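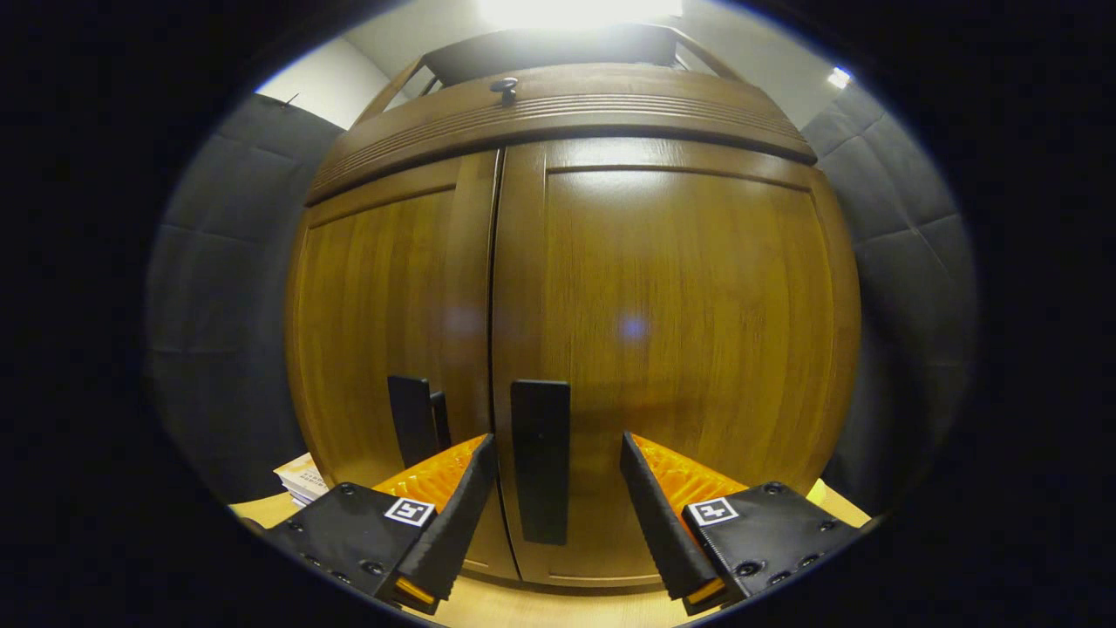

Planning Children's Entertainment for a Company Family Day
Project report, Event Management course

1. Task
Our group planned the children's program for a family day at Sikell, a packaging firm with 347 employees. The company wanted six hours of activities for ages three to twelve, held in its own building in May.

2. Choosing a supplier
We asked two agencies for quotes. Flirnari offered a magician and a face painter for $599, travel included. Workneh Parties charged less per performer but billed setup time separately, and its final price came out higher. We recommended Flirnari.

3. Schedule
Each magic show ran 30 minutes, with a break before the next one. Face painting stayed open all day – we expected the line to be longest after lunch and put the craft tables next to it so children could wait sitting down.

4. Results
Parents filled out a short form at the exit. Most liked the magic show best. The main complaint was noise, as the craft area shared a room with the coffee bar. Younger children left the second show early.

5. Changes for next time
Use a separate room for coffee. Offer a shorter show for children under five. Confirm parking with the performers a week ahead – ours had to unload on the street.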